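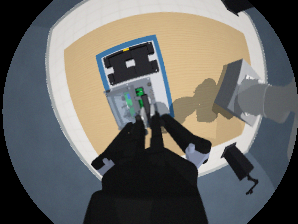 Bevik Tabletop Games Club
Minutes of the members' meeting, 19/10/2023

Chair: Riaan Shabalala
Minutes: Doğukan Öztürkmen
Present: 13 members, including the chair. Apologies were received from the Pruitt group, who had a game of their own running.

1. Minutes of the last meeting
Agreed with one correction. The expansion bought for the club library was the river set for Gallorus, and the minutes had it down as the mountain set. The library list has been put right.

2. Gornano second printing
Riaan reported on the crowdfunding campaign for the second printing of Gornano. The publisher has reopened pledges at a higher price and with a different box. The first printing had the linen cards and the long board. The second has a smaller board that folds in four, and the cards are described only as "improved". Members who own the first printing were asked whether the two would mix. The view was that the card backs are a slightly different green and would be easy to spot in a shuffled deck.

There was a long discussion on whether the club should pledge for a copy. Points made in favour were that the club copy is missing tokens and the rulebook has come apart at the staples. Against this, shipping is charged later and the amount has not been given. One member had waited two years for another game by the same publisher and said she would sooner buy it in a shop.

Vote: the club will not pledge. Doğukan will write to the publisher and ask if spare tokens and a rulebook can be bought separately.

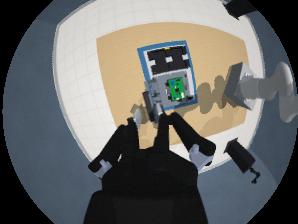

If spares cannot be had, the rulebook will be printed from the file on the publisher's site and put in a ring binder.

3. Gallorus league
The league is three rounds in. Two results from round 2 have still not been handed in. Players were reminded that both names must be on the slip, and that a slip without a score counts as unplayed.

A question was raised about the trading rule. Some tables let players trade during another player's turn and some do not. The printed rules can be read either way. It was agreed that for the rest of the league trades may be made only on the active player's turn. Results already recorded will stand.

The final will be played in December, on the long table, with the timer in use. The timer was disliked by several people last season – Riaan said it would be set more generously this time and would pause for rules questions.

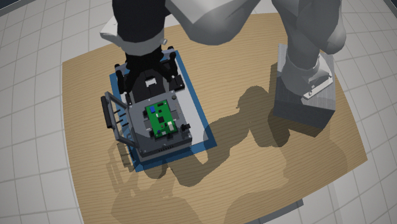 The request to allow the river set in the final was turned down, as most of the league has not played with it.

4. Library
The library fund stands at 2,000 after the sale of duplicate games. It was agreed to spend part of it on card sleeves and on a better copy of the dice tower game, which is now held together with tape. No decision was made on new titles. Members are to send suggestions to Doğukan, with the player count and playing time, before the next meeting.

Borrowed games should be counted back into the box by the person returning them.

5. Any other business
The Pruitt group have offered a joint evening at their place in the new year. Accepted, date to be fixed.

A member asked if video games could be brought on club nights. The chair said the club had looked at this before and the answer was still no during league rounds. It may be raised again once the final has been played.

Actions
Doğukan: letter to the Gornano publisher, sleeves order, collect suggestions.
Riaan: chase league slips, circulate the trading rule, reply to Pruitt.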